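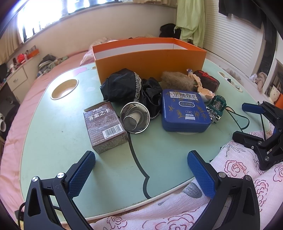 Home-recorded grasping set reaches 1,304 episodes

Salameh, a manipulation research group based in Bretorgate, has extended its household grasping set to 1,304 episodes, all recorded with hand-held grippers in lived-in rooms. The release, named Geltholm, is due in September.

The latest batch covers small objects on a lap table. Operators work with two grippers, one per hand, and carry out short tasks such as lifting an item, turning it or setting it in line with others. Each gripper carries its own camera, and jaw opening is logged with the video.

Zhuoran Liao, who leads recording, said the object list was kept mixed on purpose. Tins, card boxes, fur and satin call for different approach angles and closing widths, and reflective metal remains the hardest case for the tracking software.

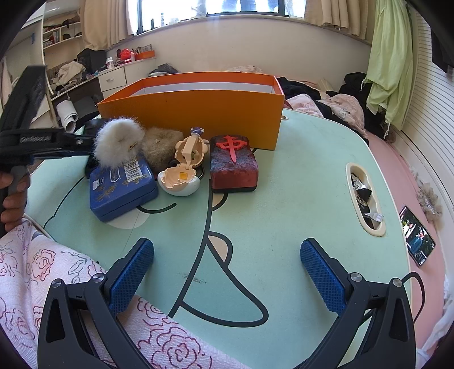 An open gripper over the lap table, with objects lined up along the far side.

Episodes last 35 seconds on average. Those with lost tracking or a missing jaw signal are removed before labeling; in the current batch 57 were dropped. Operators may rearrange the table between episodes but do not clear the room behind it, so background and daylight vary across the set.

Amirhossein Arabzadeh, who trains the grasping policy, said a first model had been fitted on the earlier recordings alone and would be retrained with the new batch included. Tests are planned on a two-arm bench in Fultdale, using 16 objects held out of the training data.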